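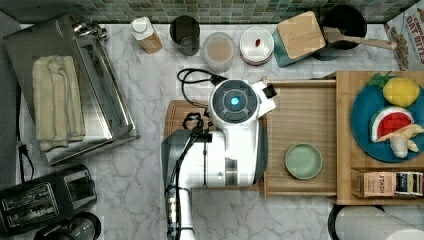
How much counter space does the Bivix arm need?

Plan on a spot near the back or side of the counter where the arm can reach your cutting board and a couple of trays. You don't have to clear everything else away, but leave some room for the cable to swing.

OK, so that's the question I get most, and I wanted it out of the way first. I run Kurnedico, a small shop that sells kitchen-scale arm kits to labs, classrooms and people with very patient families. The Bivix is the one I recommend to almost everybody, and I've used it enough by now to have opinions!

What I like best is how it copes with ordinary clutter. I never set up a bare bench for it - I want plates, bowls, a toaster, a box of tea, all the stuff that gets in the way in a real kitchen. Soft toy food is great for this (bananas, pineapple, watermelon slices) and a big open wooden box makes a good target once you get bored with flat plates.
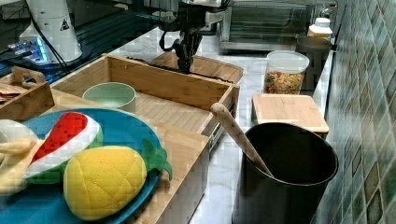
Tall sides are harder than they look, by the way. The fingers have to come in from above and clear the rim, so my advice is to start with a low tray and move up to the box in your second week. The Starnska practice cards that come with the kit follow pretty much that order, and there are 300 of them, so you won't run out soon.

My gripes? The cable could be longer, and the printed manual is thin. I also wish the Lūse wrist camera came as standard, but it's an add-on, and I'd budget for it if you can. Looking straight down past the fingers makes handles and edges so much easier to judge, especially when the hardware is on the dark side.

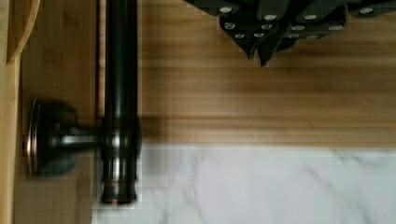
What you get and what it costs

The full kit is $861 and includes the arm, the gripper, the power supply and the practice cards. If you already own an arm that fits, the gripper and cards on their own are $636. Shipping takes up to 9 days, and the Lūse camera goes in the same box if you order them together. Write to me before you buy if your counter is an odd shape (mine is) and I'll tell you what I'd do.

Prices last checked 03/10/2023.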